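About Skostudach

Skostudach helps small organizations plan and pay for their first robots. We started because Gerd Diekmann had spent years watching good teams buy the wrong arm at the wrong time, usually in a hurry before a budget closed, and he wanted to sit down with people a few months earlier than that!

These days we work with care providers, workshops and a couple of research groups. We love the early part — the messy list of chores, the floor plan with pencil all over it, the first honest look at what training, spare parts and repairs will cost over the life of a machine. Our planning workbook now runs to 68 line items, and clients keep suggesting new ones (please don't stop).

We don't sell hardware and we take no commission. If a 20-page quote from a supplier makes no sense to you, send it over and we'll go through it together, usually on a Thursday.

Home projects are the ones we're most excited about right now. Bedrooms are tight and full of soft things, and a budget drawn up for a factory floor misses most of what matters in them.
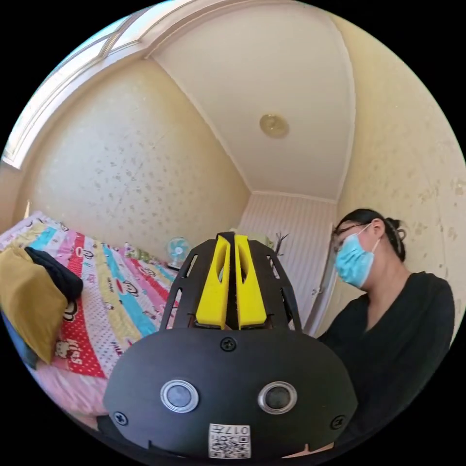
So we ask for handheld grippers to be priced as their own line, with spare fingers, well before anybody signs for a full arm. Our Kadrić plan covers 18 months and puts the arm in the second year, which leaves room to change your mind.

New planning groups start in July. Come and say hello!

Recent
Leasing or buying: notes from the Sikau project
What we put under "spares"
Iketano budget template, updated
Planning groups: dates and places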